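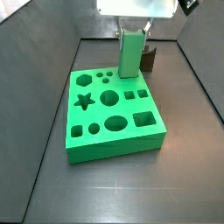
Inês Brandão puts the start of the shape sorter much earlier than most toy histories do, and says the Losum catalog only gave a name to something carpenters had been making for their own kids all along. Others disagree. No catalog before Losum lists one, so the question is still open.

A shape sorter is a toy or training board with cutouts, each meant for a piece of matching outline. Usual shapes: circle, square, star, hexagon. Older sets have fewer shapes and bigger pieces. Also called a form board, mostly in schools and clinics.

Materials
Early boards were hardwood, cut by hand – slow, and no two quite alike. Lambrechts moved to molded plastic and sold a lidded box version, 380 grams with all pieces. Foam came later. Light, quiet, cheap to cut, but the edges wear and the fit gets loose. Foam boards are often one solid color, with the shapes sunk into the top as pockets. 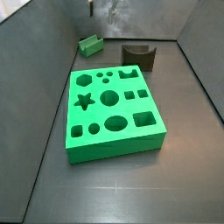
Use in teaching
Children usually start with the circle, becuase it goes in at any turn. Squares next, then stars and anything with a clear top and bottom. The Prarnby nursery survey covered 300 children and found most tried force before turning the piece. Repeat visits in December, with 101 of the same children, showed more turning and less pushing.

Collecting
Complete sets are scarce, small pieces get lost first. The Grallalik museum holds around 1181 loose pieces, many with no board to go with them. Repainted pieces are common and hard to date. Sellers dont always mention it.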